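Grundlagen der Probenlagerung
Skript zum Einführungskurs, Teil 2
Dozentin: Ok-hee Seok

2.1 Beschriftung
Jede Probe erhält vor dem Befüllen eine Kennung aus Kurszeichen, Gruppennummer und laufender Nummer. Geschrieben wird mit wasserfestem Stift auf das Gefäß, nie nur auf den Deckel – Deckel werden beim Öffnen leicht vertauscht. Die Kennung steht gleichlautend im Probenbuch.

2.2 Aufbewahrung während des Versuchs
Röhrchen stehen aufrecht im Ständer. Zwischen Proben verschiedener Gruppen bleibt eine Reihe frei. Offene Gefäße werden nicht über den Gang getragen. 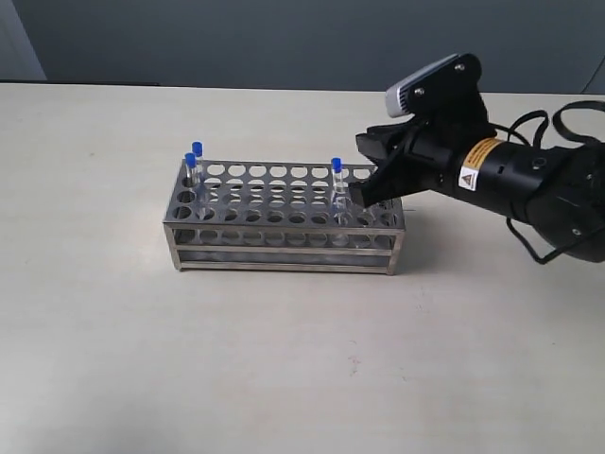 Abb. 2: Reagenzglasständer aus Edelstahl mit drei verschlossenen Röhrchen

2.3 Probenbuch
Einzutragen sind Kennung, Datum der Entnahme, Lagerort und Kürzel. Fehler werden einmal durchgestrichen und abgezeichnet, Korrekturflüssigkeit ist nicht zulässig. Wer eine Probe entnimmt oder teilt, legt dafür eine neue Zeile an.

2.4 Entsorgung
Reste kommen in den Sammelbehälter der jeweiligen Stoffgruppe. Die Liste der Stoffgruppen steht im Anhang.

Zur Vorbereitung auf Teil 3: Abschnitt »Kühlkette« im Reader von Ok-hee Na lesen. Die Probenbücher werden im Februar eingesammelt.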